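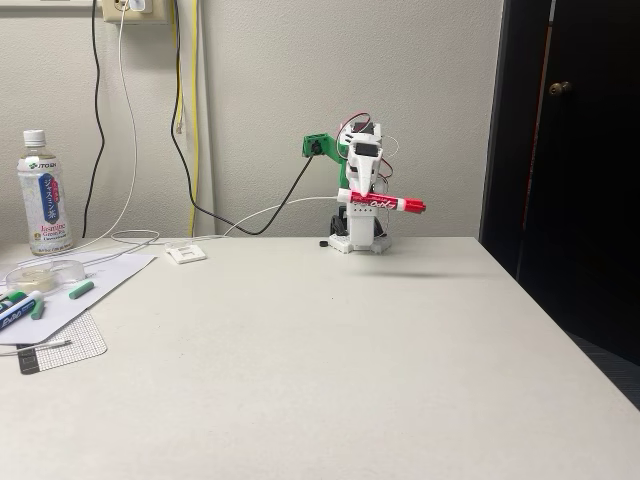 Beverley Kettle asked us in July whether a mortar plasticizer can replace lime. It can't in every mix, and we test before we answer.

**About Cleveo**

Cleveo makes plasticizers, retarders and curing compounds for masonry mortar at its plant in Solesham. Valentin Lemaire runs the laboratory. We keep 47 mix designs on file and have tested over 3015 mortar prisms for flexural strength. Canel is our retarder for ready-to-use mortar. Data sheets are sent on request.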